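Skindstead Computer Recycling: Your Questions

What can I bring in?
Desktop computers, laptops, monitors, keyboards and cables. We also take printers, but only if the ink or toner has been removed. We don't take televisions, microwaves or anything with a cracked battery. Those go to the council site at Benby.

Do I have to book?
Not for one or two items. For a van load, ring first so we can clear the bay. Drop-off is at the Gethin Road gate between 10am and 4pm.

Does the machine have to work?
No. Dead machines are fine, and so are ones with the side panel off or parts missing. Leave the memory and cards in if you can.
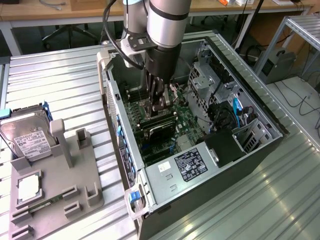 What happens to my hard drive?
It is taken out and wiped, or shredded if it can't be wiped. You can take it out yourself before you come. A wiping certificate costs £2 per drive and is sent by email.

Which parts are worth keeping?
Processors, memory and graphics cards are tested and sold on if they pass. Boards are kept if the socket pins are straight and the slots are clean. With office machines such as Dell workstations we try to keep the board and case together, as the boards often won't fit anything else.
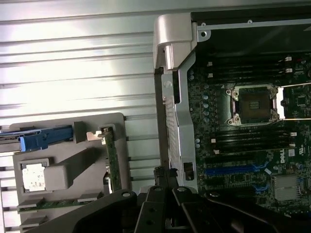

Can I buy parts from you?
Yes, from the counter. Stock changes weekly and we don't hold items. Tested parts carry a 23-day return. The shop is closed for all of March for stocktaking.

Do you collect?
Only from businesses, and only within the Skindstead and Benby area. Horkik Haulage does the collections for us. Fill in form 204 at the counter or ask for one by email.

Who do I speak to about a school or office clear-out?
Ynyr Humphreys, at the main desk.

2 comments

Mair T.
Do you take the old round-plug mice and keyboards? I've got a box full.

Skindstead Recycling
Yes, bring them in with the rest.

Shared 23 times

Contact us | © Skindstead Computer Recycling | Back to top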